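7th September

I finally worked through the laundry that had been sitting since the weekend before last, so this is a post about shirts. If you came for the bathroom tiling, that will be next time. The grout is still wrong.

I own more checked shirts than I need. Most of them are cotton, a few are flannel, and they all get worn about the same amount because I take whatever is at the front of the closet. For years I folded them the way my mother did, on the bed, face down, sleeves back, sides in, then up from the hem in thirds. That works fine. The trouble is that our bed is low and by the fifth shirt my back hurts, so I stop, and the rest go on the chair.

In June I changed two things. I moved the folding to a table, and I stopped sorting the load before I started.

The table first. Any flat surface at hip height will do, as long as the shirt can lie flat across it with both sleeves out. Ours came from Hirano, the secondhand place out past the bus depot, and it was cheap because one leg is shorter than the others. I put a folded piece of card under it and it has been steady since. I keep nothing on it except what I'm folding and, if there's room, the basket at the back corner. Before that the basket was on the floor, and I was bending down for every single piece, so I'd really just swapped one kind of bending for another.

The sorting I used to do was by person, then by type, then by color, all before a single thing got folded. It took up half the time. Now I pull out whatever comes up, fold it, and put it on the pile where it belongs. If something is in a real knot I put it to one side and come back to it. 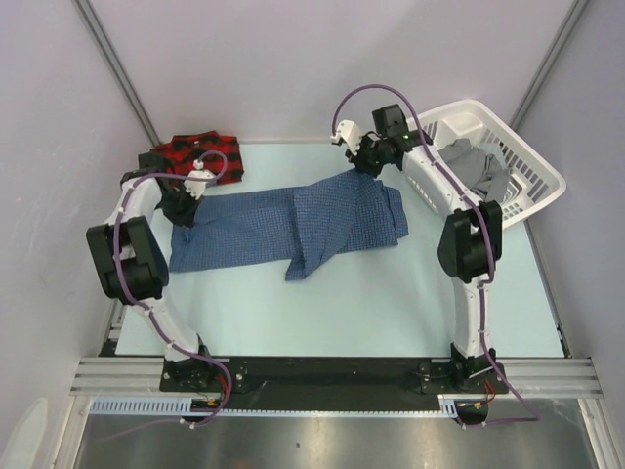

Checked fabric has one advantage, which is that the lines tell you when you're straight. With a plain shirt I can be an inch off and not notice until the pile starts to lean. With a small check you can see it right away. I line up the side fold with one row of squares and follow it down to the hem. If the row wanders, the shirt is twisted somewhere, usually at the shoulder, and it's quicker to shake it out and lay it down again than to try to smooth it.

Sleeves are where I lose time. A sleeve that has turned halfway inside out in the dryer looks fine until you try to lay it flat, and then there's a lump at the cuff. I check both cuffs before I do anything else now. I also button the top button and one in the middle. I used to do all of them, which is too many, and for a while I did none, which lets the front slide open as soon as you pick the shirt up.

The flannel ones are easier in some ways. They're heavier, so they stay where you put them, but they make a thick bundle and I can't get as many in the drawer. I hang those from fall to spring and only fold them when it gets warm.

I did try one of those folding boards, the hinged plastic kind. Mine was made by Kinix. It gives you a very even stack, and I can see why stores use them. For me it was slower, because every shirt had to be centered on the board first, and my longer shirts stuck out at the bottom and needed an extra fold by hand anyway. It's under the stairs if anyone local wants it.

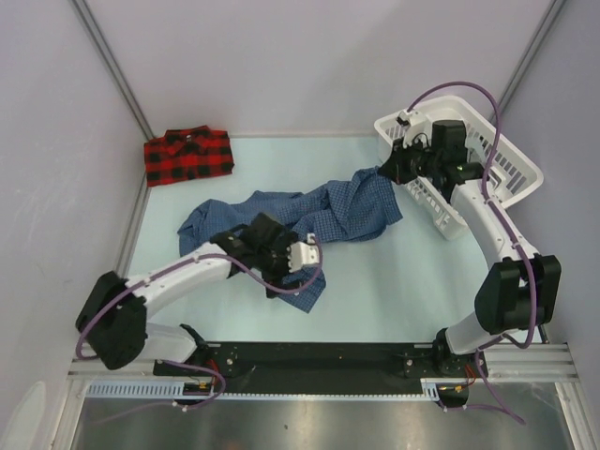 One more thing about shirts that come out twisted. I blamed the dryer for a long time. Then I started loading the washer less full, maybe two-thirds, and most of the twisting went away. The sleeves still wrap around each other sometimes, and when that happens I hold the shirt by the collar and let the rest hang for a second before I do anything. Pulling at one end while the other end is still caught only makes the creases worse – I have one shirt with a stretched placket to show for it.

I don't iron any of these. If a shirt gets folded within an hour or so of the dryer stopping, it's good enough for work. If it sits overnight it isn't, and it goes back in for a few minutes with a damp washcloth.

As for where it all ends up, the folded shirts go in the second drawer, standing on edge so I can see each one. The drawer is part of a Udeck chest we bought when we lived on Staten Street, and it's deep enough for up to 3 rows if I keep the folds narrow. Sweatshirts and anything gray or shapeless go on the shelf above the rail. Socks are a separate problem and I'm not going to get into them now.

There's another load in the washer as I write this, mostly towels. I should go and move it over.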